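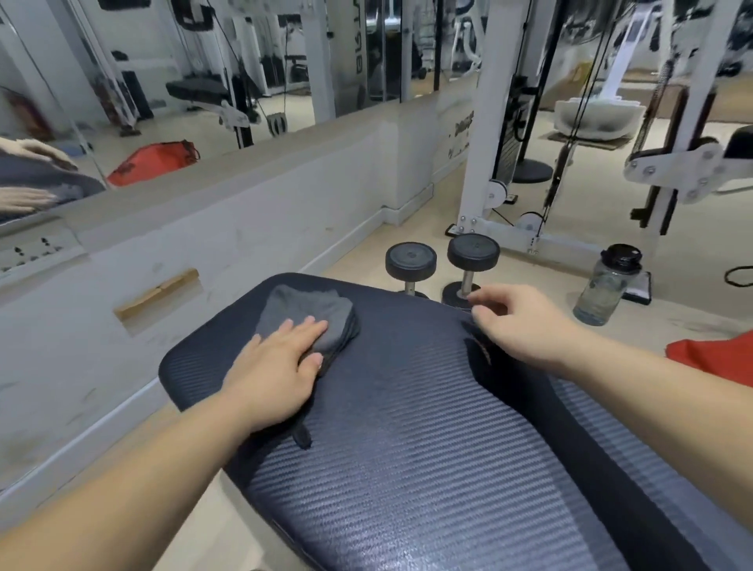 Is an adjustable weight bench worth the extra money over a flat one for a home gym?

It depends on whether you'll do incline pressing at least once a week. If you won't, a flat bench is stiffer, lighter and cheaper, and the hinge is one less thing to wear out.

Duleto flat bench, long-term review
Auður Ásgeirsdóttir
April 12, 2022

I bought the Duleto in June to replace a Tuden adjustable whose seat pin had developed play. The Duleto cost $348 delivered. The Geagea bench I also considered was $889, with a thicker frame and a wider foot at the head end.

Frame and assembly

The frame arrives in four pieces with eight bolts. The supplied spanner is stamped steel and rounds off under load, so use a proper socket. Two of the bolt holes on the rear foot were slightly out of line and needed the other side left finger-tight until everything was started. After 24 sessions I re-torqued the lot. Only the centre pair had moved.

Lateral stiffness is good. With a 48 kg dumbbell total (two at 24) there is no sway at lockout, and a deliberate shove at the head end produces flex in the rubber feet only. The feet mark pale tile -- a mat fixes this.

Pad

Firm foam, with no sensation of the board underneath when pressing. The ribbed cover grips a cotton shirt well and a synthetic one less well. Width suits me at the shoulders; broader lifters may want the Geagea. Pad height is a little tall for anyone who likes a hard leg drive, and I put a thin plate under each heel on heavier days.

The ribbing has one drawback. Sweat settles in the grooves, and a paper towel skates over the top of them. Microfibre and plain water, wiped along the grain and then across it, does the job. Avoid alcohol sprays, which stiffened the cover on my old Tuden at the seams.
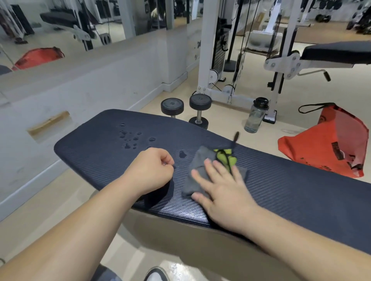
Parts and warranty

Duleto sells replacement feet and end caps but no replacement pad, a poor decision on a product whose pad will fail long before its frame. Itstead lists a generic pad with a similar bolt pattern. I haven't fitted one. The warranty covers the frame for five years and upholstery for one, and excludes "commercial or shared use", so check before putting it in a strata gym.

Verdict

Recommended for dumbbell work and flat pressing. Skip it if you need incline, or if you're under 160 cm and press with a strong arch.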